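Stop Putting the Snacks by the Door

Every office I have worked in has kept its free food in the same place, on a shelf or a counter that people have to pass on the way to something else. I think it is a mistake, and a small one that managers could fix in an afternoon.

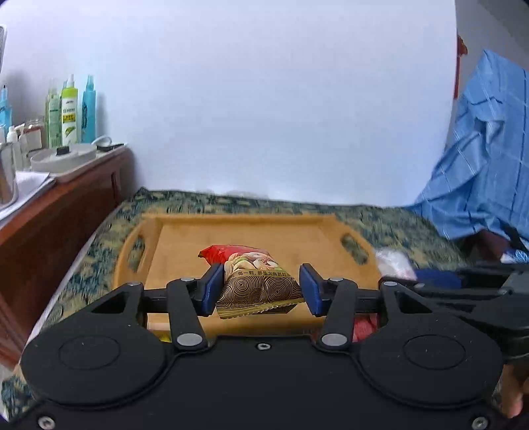
I spent six years at Keskinen, in a building where the snack shelf stood between the elevators and the desks. You went by it when you came in, when you went to the restroom and when you left. I ate things I did not want most days of the week. I was not hungry. I had a hand free and the food was there.

When people bring this up, the usual answer is that adults can make their own choices. Walter Sánchez, who sat across from me, used to say that if I didn't want the pretzels I could keep walking. He was right, and I kept walking maybe one time in three. The trouble is that a choice you have to make eight times a day is different from one you make once. By four in the afternoon I had stopped choosing.

I am not asking for the food to go away. Free food at work is a good thing. Some people skip breakfast to catch a train, and some are on a tight budget the week before payday. When Drudell cut its snack budget, my friend Muthoni Muriithi said the mood on her floor was sour until October, and I believe her. Taking something away from people always costs more than the line on the budget says.

What I want is a door. Put the snacks in a break room, in a cupboard, and let people go there on purpose. Our second office had it that way, mostly by accident, as there was no room for a shelf anywhere else. People still ate. They also sat down to do it, and they talked to each other, which never happened at the shelf by the elevators. That shelf was a place to grab and go.

The other thing I would change is the order. Most offices sign up for a box and get the same box every month — the same bars, the same chips, the same trail mix with the raisins left at the bottom. Ask people what they like. Let them bring things back from trips and leave them out for the rest of us. The best things I ate at Keskinen came home in somebody's suitcase, and I could not read half the labels.

Toivo Rissanen, who ran our office, told me once that moving the shelf would look like a punishment. Maybe for a week it would. People got used to the new badge system, and that was far more annoying than a walk down the hall.

I work from home now. My crackers are on top of the refrigerator, where I need a chair to get them. I get the chair out once or twice a week.

Last updated: Tuesday, January 24, 2023

Recent posts
The Meeting That Should Start at Ten Past
Why I Gave Up My Standing Desk
Bring Back the Office Phone List
A Fair Way to Share One Microwave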